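I need a second pair of hands for the mushroom cell, and I'd like to find them before June. If you like grippers, spreadsheets and the smell of contact cleaner, keep reading!

## Who's asking

I run the picking cell at Rirent, in Tesville. We're a small shop that sets up robot cells for growers and packers, and mine is the one that handles mushrooms. It has one arm, one two-finger gripper, a wrist camera and a simulated copy of the whole thing that lives on a workstation next to my desk. The cell is called Saha (the name was on the door when I started, and it stuck). The software we use to run it and its simulated copy is Vuvow, which is our own, so don't worry if you've never heard of it. You'll learn it here, mostly by breaking it.

Up to now I've looked after Saha by myself. I do the calibration, swap the finger pads, chase the loose cables, rebuild the simulation when the hardware changes and write up whatever went wrong. I like all of it, but I can't do all of it at once anymore. We're about to start longer runs, and the upkeep is going to grow right along with them.

## What you'd be doing

The job is setup and maintenance, with some simulation work mixed in. You would not be writing grasp planners from scratch - we have people for that, and they're welcome to it.

A normal morning starts with the checks. You home the arm, open and close the gripper a few times with nothing in it, and listen. I mean that, by the way. A dry finger rail has a little chirp to it, and you'll be hearing it in your sleep after a month. Then you measure the finger gap at three openings and write the numbers in the log. If the two fingers don't meet the center line together, you stop and shim them before anyone runs a pick.

After that it depends on the day. Some things that will land on your bench:

- Changing the finger pads every 500 picks, or sooner if the surface has gone shiny
- Redoing the camera-to-wrist calibration after any knock, even a small one
- Tightening the cable clamps along the forearm and replacing the ones that have cracked
- Wiping down the palm and rails at the end of a shift, with the right cleaner (there are two bottles and one of them eats the pads)
- Keeping the spare parts drawer honest, so that the label says what's inside

The pads are probably my biggest headache right now. Soft produce needs a light grip, so we run at a low force, and when the pads wear unevenly the whole thing starts to twist on the lift. I've been fighting this since last year. If you have ideas about pad materials, bring them to the interview and I'll happily use up the whole hour on it.

## The simulation half

Every change to the real cell has to show up in the simulated one, or the tests mean nothing. New fingers, new model. Camera bracket moved a hair, camera pose updated. It's fussy work, and I think it's the more interesting half of the job, though I know people who'd rather have the screwdriver.

We keep a standard set of 37 simulated grasps that gets run after each update. You go through the wrist camera views by eye as well as reading the scores, and that takes patience. You're checking that the fingers sit where the model says they do, that the contact is on the stem and that the camera pose hasn't drifted from the one in the calibration file. The scores catch most of the trouble. A person looking catches some of the rest, and I'd like that person to be you at least half the time.

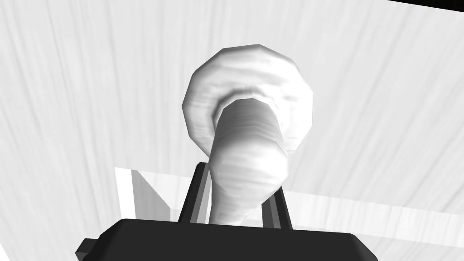
When a grasp in the set goes bad after an update, the first question is always whether we changed the machine or just changed our picture of it. Nine times out of ten I've typed a number wrong. The tenth time it's a bent bracket and you get to go find it. I keep a notebook of these and you're welcome to read it, if you can handle my handwriting.

## What I'm hoping for

You've looked after some kind of machine before. A robot would be great, but a bottling line, a CNC mill or a very temperamental 3D printer would do fine. You can read a wiring diagram, you own up when you've dropped something, and you write things down while you still remember them. A bit of Python helps. I can teach you the calibration routine in an afternoon, and the simulation side takes almost 30 days to feel comfortable. It took me longer, but I had no one to ask.

You don't need a degree for this. You do need to be OK with lockout rules, and I'm not flexible on those. Power off, tag on, key in your pocket, every single time your hands go inside the fence.

## Hours and such

It's full time, on site in Tesville, day shift. We start at 9 and we don't do nights. There's a paid trial week, so you can see if you can stand the chirping (and me). Boots and glasses are on us. Pay depends on experience and I'll give you the range on the first call, before you've spent an evening on paperwork.

## How to apply

Send a resume and one short story about a machine you fixed, or one you couldn't fix. I read the story first. Half a page is plenty, and photos of ugly repairs are very welcome! Put "Saha" in the subject line and send it through the jobs page on the Rirent site, where it comes straight to my inbox.

Posted 10 February 2026. I'll take the listing down once the spot is filled.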